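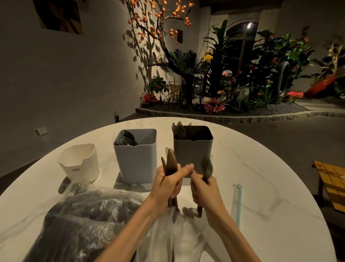
Messer, Löffel und dahinter die Besteckkästen

So, jetzt haben sie also doch unterschrieben. Ich hatte im Januar noch ganz großspurig geschrieben, dass das Fischereiabkommen zwischen Norno und Garg in diesem Jahr nichts mehr wird, und in den Kommentaren haben mir damals fast alle zugestimmt (danke, das hilft mir jetzt sehr). Asche auf mein Haupt. Der Text ist seit gestern Abend öffentlich, 468 Seiten mit sämtlichen Anhängen, und ich habe bis halb drei Uhr morgens darin gelesen, mit viel zu viel Kaffee und einer Seekarte auf dem Laptop nebenher.

Für alle, die neu hier sind: Norno und Garg teilen sich die Gewässer von Flukulura, und sie streiten darüber, seit ich denken kann. Auf beiden Seiten leben ganze Küstenorte vom Fang, beide Küstenwachen bringen regelmäßig die Boote der anderen auf, und dann gibt es jedes Mal Protestnoten, einen einbestellten Botschafter und zwei Wochen lang Leitartikel. Ich war vor Jahren ein paar Monate in Omon, das ist der größere Hafen auf der Seite von Garg, und wenn man dort morgens am Kai steht, versteht man ziemlich schnell, dass die Seegrenze für die Leute dort keine Linie auf einem Blatt Papier ist. Mein damaliger Vermieter konnte einem auf den Meter genau erklären, wo sie seiner Meinung nach verläuft. Der Mann vom Nachbarhaus konnte das auch, nur eben woanders.

Was steht nun drin? Das Wichtigste zuerst: Die Grenzfrage selbst wird ausgeklammert, komplett. In Artikel 2 heißt es, dass keine Bestimmung des Abkommens die Rechtsauffassung einer der Parteien berührt, und damit ist das Thema beerdigt, zumindest vorerst. Viele regen sich darüber auf, ich habe heute schon drei wütende Kommentare aus der Presse in Norno gelesen. Ich finde es vernünftig! An der Grenze sind alle früheren Anläufe gescheitert, und zwar jedes Mal in der ersten Verhandlungsrunde, bevor überhaupt irgendjemand über Fisch gesprochen hat.

Stattdessen gibt es eine gemeinsame Fangzone mit 2.000 Lizenzen, hälftig verteilt, und einer Laufzeit von sechs Jahren. Danach muss neu verhandelt werden. Die Lizenzen sind an das Boot gebunden und dürfen nicht weiterverkauft werden, das war wohl die Forderung aus Garg, wo man Angst hatte, dass sich die großen Reedereien aus Norno alles zusammenkaufen. Ob das Verbot hält, keine Ahnung. Man kann ja immer noch das ganze Boot kaufen, und im Anhang zu den Eigentumsverhältnissen steht dazu erstaunlich wenig. Falls jemand von euch sich mit Seerecht auskennt und die Passage anders liest als ich, bitte melden.

Spannender finde ich die Sache mit der Kontrolle. Beide Küstenwachen behalten ihre Zuständigkeit für die eigenen Boote, und nur für die eigenen. Wer also aus Norno kommt und zu enge Netze benutzt, wird von Norno bestraft, egal wer ihn erwischt. Die andere Seite darf melden und fotografieren, aber nicht mehr aufbringen. Das klingt nach einer Kleinigkeit, aber genau diese Festnahmen waren ja immer der Auslöser für den ganzen Zirkus. Wenn die wegfallen, fällt auch der Anlass für die Protestnoten weg, und dann haben die Leitartikler in beiden Hauptstädten hoffentlich mal eine ruhige Saison.

Dazu kommt ein gemeinsames Sekretariat in Omon. Da musste ich schon grinsen, denn um den Sitz ist offenbar länger gestritten worden als um die Fangquoten. Norno bekommt dafür den ersten Vorsitz und darf die Arbeitssprache der Protokolle bestimmen. Das ist so ein klassischer Tausch, bei dem am Ende beide Delegationen zu Hause etwas vorzeigen können. Mir egal, solange dort jemand sitzt, der ans Telefon geht, wenn es nachts um zwei draußen Ärger gibt. Eine Notfallleitung ist jedenfalls vorgesehen, steht in Anhang 6, rund um die Uhr besetzt, mit Dolmetschern.

Was mir fehlt: die kleinen Boote. Alles unterhalb der Lizenzgröße fällt unter die "traditionelle Nutzung", und was das genau sein soll, regelt eine spätere Vereinbarung. Später! Das sind die Leute, die am weitesten rausfahren müssen, seit in Küstennähe kaum noch etwas im Netz landet, und die sich keinen Anwalt leisten können, wenn es schiefgeht. In Omon kannte ich einige davon, und ich hätte ihnen wirklich gewünscht, dass sie in so einem Riesendokument mehr bekommen als anderthalb Absätze.

Und dann ist da noch die Ratifizierung. In Garg reicht die einfache Mehrheit, das sollte durchgehen, auch wenn die Opposition jetzt schon von Ausverkauf redet. In Norno sieht es wackliger aus. Die Regierung dort hat nur eine hauchdünne Mehrheit, und die Abgeordneten von der Küste haben noch gar nicht gesagt, wie sie abstimmen wollen. Ich tippe auf ein Ja mit viel Gejammer und ein paar Zusatzerklärungen. Aber auf meine Tipps gebt ihr nach dem Januar vermutlich nicht mehr so viel, verständlich.

Ich will mir am Wochenende noch die Quotentabellen vornehmen, vor allem die für Tintenfisch, da stimmt für mein Gefühl etwas mit den Umrechnungen nicht. Wenn ich etwas finde, kommt ein eigener Beitrag dazu. Die Kommentare sind wie immer offen, nur die Karten mit den selbst eingezeichneten Grenzverläufen lasst bitte diesmal weg, beim letzten Mal war ich einen ganzen Abend lang mit Moderieren beschäftigt.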